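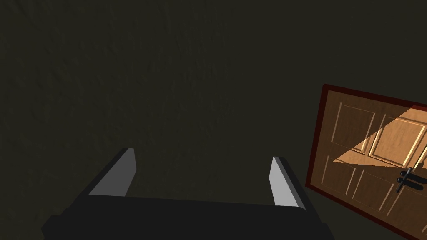 仓库要上搬运机器人开门送货,我们夜班四个人以后干什么?

发帖人:夜班的保温杯

各位好,我在一家做酒店布草和客房用品配送的公司上班,公司叫 Ciltthorpe,规模不大,干了有七年了。我们夜班一直是四个人,活儿说起来简单:晚上把各楼层要的东西配好,推着车一间一间备品间送过去,开门、放货、签单、关门。一个晚上下来门要开不知道多少回,腰还好,手腕是真的受不了,贴膏药已经成习惯了。

上个月开会,主管说八月起要试用带机械臂的机器人,夹爪能自己压门把手、拉门,以后夜里送货主要靠它。现在他们还在电脑里做仿真,先让它在虚拟的走廊里练开门,会上放的就是夹爪对着墙、旁边一扇木门的那种画面。我看了半天也没太看明白,门是歪着的,光线又暗,跟我们平时走的走廊感觉不大一样。不过那个门把手我倒是认得,黑色的、往下压的那种,我们楼里也差不多。

主管说不裁人,只是“岗位内容会调整”。这句话大家听了心里都不踏实。我今年岁数不算小了,电脑也就会填个表。想请教一下有类似经历的朋友:一、机器来了以后,原来的人一般会被安排做什么?二、我现在该提前学点什么?三、工资方面有没有什么要当面问清楚的?先谢谢大家了,啰嗦了这么多,实在是这几天老惦记这件事。

楼主补充:有朋友问签没签新合同,还没有,只在周四的班前会上口头讲过一次。

走廊尽头的灯

楼主你好,看你写的我特别有感触,我们厂三年前也走过这么一遭,我慢慢跟你说,你别急。

我在 Collet 的备件库,当时上的系统是 Zerkow,也是移动底盘加一条手臂。刚开始那阵子我们几个老员工晚上都睡不好,觉得早晚要走人。真正用起来以后,发现仿真里练得再熟,到了现场也得有人带着。我们那边的门,有的闭门器紧,有的把手松,有一扇一到潮湿天就卡,机器第一个星期在那扇门前面停了好多次,最后还是我们告诉工程师,要先往里顶一下再压把手。这种事情图纸上没有,都在干活的人手上。

所以我给你的第一个建议,是趁现在把你们楼里每一扇门的脾气写下来。往里开还是往外推,把手在左在右,有没有反锁,夜里灯亮不亮,哪个拐角经常有人放推车。用手机记、用本子记都行。你看会上放的那个画面,门上一块亮一块暗,光斜着照过来,我们那边的工程师就专门跟我聊过这个,说光线一变机器认把手就容易认错。你要是能说出哪条走廊几点钟光线不好,他们会很愿意听的。

再说岗位。我们原来六个推车的,后来两个转去看屏幕、处理报警,一个去做盘点,其余的还是在现场,只是走的路少了很多,主要补机器送不了的货。看屏幕那个岗我一开始很怕,其实界面上就那么几个按钮,学了两个礼拜就顺手了,到现在我打字还是用一根手指头,也没耽误事。

身体上确实轻松了,这个我要说句公道话。不过也有不习惯的地方,以前夜里几个人推着车走,说说笑笑一晚上就过去了,现在一个人对着屏幕,安静得很。我们后来跟班长商量,看屏幕的和在现场的每两个小时换一次,大家都舒服些。你们可以早点提,等排班定死了再改就麻烦了。

祝你顺利,到时候回来说说情况,我会来看的。

Trotholm老员工

补充一下钱的事,楼上没怎么讲。

我们这里当初也说不降工资,底薪是没动,可是原来有一笔按趟数算的送货补贴,机器一上,趟数归了机器,这笔就没了,每个月少了600左右。谁也没骗人,就是当时没人想起来问。后来谈了很久,改成了设备看护津贴,补回来一大半。

你去找主管的时候,把最近几个月的工资条带上,一项一项对着问:夜班费还有没有,补贴怎么算,试用期间机器停了、人顶上去算不算加班,转岗培训占用的休息时间给不给钱。问完请他写下来,发个邮件或者群里发一条都可以。口气好一点,主管多半也是刚知道,有些他自己都没想到。

还有一条很要紧,机器手臂旁边能不能站人、急停按钮在哪里、夹到东西归谁处理,这些要在它进楼之前给你们讲,还要让你们亲手按一次急停。光放仿真画面不算培训。

膏药少贴点,去医院看看手腕,看病的单子都留好。

路过的螺丝

没那么快的,我们单位说上机器人说了两年,充电桩都装好了,车还没见着。该上班上班,该睡觉睡觉。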